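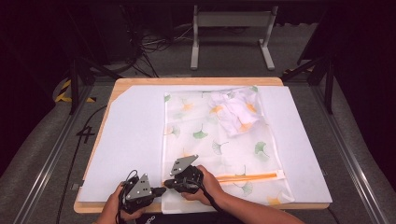 Mesh laundry bag with a ginkgo leaf print, with a white cloth garment inside

A mesh laundry bag, also called a wash bag or, in some older households, a stocking net, is a zippered pouch of fine netting that holds delicate clothes together while they go through the washing machine. Water and soap pass freely through the net, and straps, hooks and thin fabrics are kept from wrapping themselves around everything else in the load.

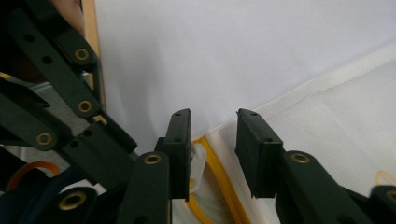 White mesh fabric

The net is most often polyester, and plenty of people are fond of the printed kinds, with leaves, flowers or fruit. Harriet Lindgren, in her cheerful little household guide from Halham, suggests a fine net for blouses and a coarser one for sweaters, and never more than 2 garments to a bag.

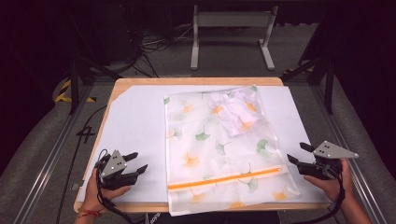
Ginkgo-print bag lying lengthwise, its orange zipper near the lower end

Before washing, the garment is laid in loosely and the zipper drawn all the way across. Many bags have a small elastic loop at the end of the track, and the slider is tucked under it
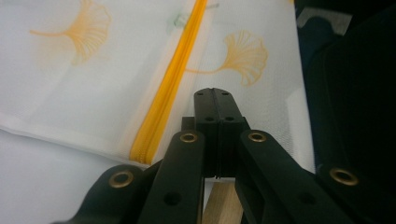 so that it stays put during the spin and doesn't rattle against the drum. Afterward the bag is emptied promptly and hung up by one corner to dry.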